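Soup Swap Questions

How does the soup swap work?
You make one big pot of soup at home, freeze it in quart containers, and bring 7 of them to the hall in Dranham. You go home with the same number, all different, and your freezer is suddenly a much friendlier place (mine was mostly peas before I started coming!). We meet again in September, once it's cool enough that people want to stand over a stove.

Do I have to be a good cook?
Goodness, no. If you can chop an onion and leave a pot alone for an hour, you're in. My first one was plain lentil and I fretted over it all week, and somebody asked me for the recipe before I had my coat off.
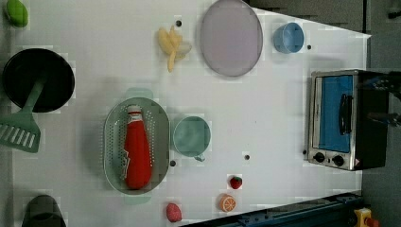
What should I write on the lid?
The name of the soup, the day you made it, and everything that went in, down to the butter. Masking tape and a marker hold up fine in the freezer. Please mention nuts, shellfish, milk and wheat in big letters, even if it seems obvious from the name.

Are there soups that don't freeze well?
A few. Potatoes can go grainy and noodles turn to mush, so leave the noodles out and tape a little note on top telling people to add their own. Cream is better stirred in when you reheat.

How long will my soups keep?
We try to eat ours within 4 months. Thaw them overnight in the fridge if you remember, and if you don't (I never do), low heat, a splash of water and a lid will get you to supper.

Page updated Mar 24, 2007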